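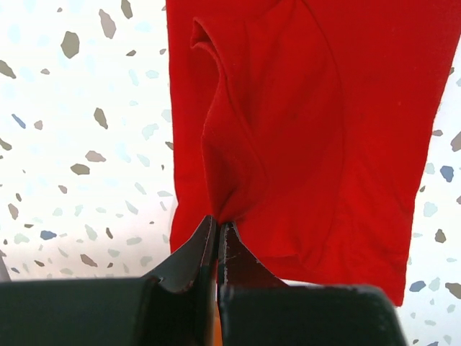

A laundry that washes clothes for hospitals, hotels and sports clubs has a problem that a washing machine cannot solve. After the wash, somebody has to take each piece out of a heap, find out what it is, and send it to the right place. At the Vullard laundry in Drarkgate, part of that job is now done by robot arms. An arm ends in a gripper, a tool with two fingers that close toward each other. When the fingers close on a red knit garment, the cloth bunches up into a narrow point between the tips, and wrinkles spread out from it. Those wrinkles matter. They change the shape of the garment, so the computer has to work out what it is holding from a shape it may never have met before.

Why cloth is difficult

Factories have used robots for a long time to move hard things such as car doors and boxes. A hard thing is called rigid. A rigid box has the same shape on the floor, in the air and upside down. If the robot knows where one corner is, it can calculate where the other corners are.

Cloth is not rigid. The word engineers use is deformable. A T-shirt can be flat, rolled, twisted or inside out. A sleeve can be hidden inside the body of the shirt. An edge that looks like a neckline may be a sleeve opening, or only a fold. A person settles the question by giving the shirt a shake and feeling along the edge. The robot has to do it in steps.

The steps

1. A camera looks at the heap and the computer picks a spot to grab.
2. The arm moves down and the gripper closes.
3. The arm lifts. If two pieces come up together, it lowers them and tries again.
4. A small camera near the gripper looks at the hanging cloth.
5. The computer searches for an edge, such as a hem. A hem is the folded and stitched border at the bottom of a garment.
6. A second gripper takes the edge, and the garment is passed to a folding table or dropped on a belt.

The software that does the searching is called Ivach. It was trained on many pictures of clothes in which a person had marked the hems, collars and cuffs. Training does not mean that the software understands what a shirt is for. It means that it has become good at matching patterns of light and dark to the marks people made.

How fast is it?

A trained worker at Vullard can sort and fold roughly 300 pieces in an hour. One robot arm handles 62. The arm does not need lunch, and it can run at 2 a.m., when the building is almost empty. It is still much slower, and it stops when it meets something it cannot identify. Long straps are a common cause. So are socks stuck inside sleeves.

What changed for the workers

Before the robots came, the sorting room was the least popular part of the building. Sorters stood for a whole shift and reached into deep bins. Sore shoulders and wrists were common. Heavy, simple pieces such as towels now go to the robots first, and the people in the room do less lifting.

Some jobs changed their names and their contents. Several sorters became cell operators. A cell is the fenced area where a robot works. An operator watches a screen, clears jams, and decides about the pieces the robot has set aside. The operator also opens the fence, and the arm must stop completely before anyone goes in. Learning the job takes a few weeks and ends with a safety test.

Other changes were less welcome. The laundry hired fewer people for the night shift than it used to. The people already there kept their jobs, but when someone left, that place was sometimes not filled. Operators have also said that watching a screen is tiring in its own way, and that the room is quieter because there are fewer people to talk to. After these complaints, the company began rotating operators between the cell and the repair bench, where buttons and torn seams are mended by hand. No robot at Vullard does mending.

Who decides?

A robot does not choose to come to a workplace. Managers decide to buy it, and they can ask the workers about it before or after. At Vullard they asked before. The sorters tested two kinds of gripper and rejected the first, which left pulled threads in thin knits. The one now in use was built by a company called Kanagaratnam and has narrower fingertips. Before it was accepted, it had to pick up 1,000 garments without tearing any of them.

Words to know

Automation: using machines to do work that people did before.
Gripper: the part of a robot that holds things.
Deformable: able to change shape easily.
Hem: the finished border of a piece of cloth.

Home | Machines | Materials | Jobs | For Teachers | Glossary

Last updated: December

Comments (3)

My mom works in a hotel laundry and she says fitted sheets are the worst. Can the robot do fitted sheets?

we read this in class. I think the workers should get to pick the robot every time

Why can't the robot just shake the shirt like a person does?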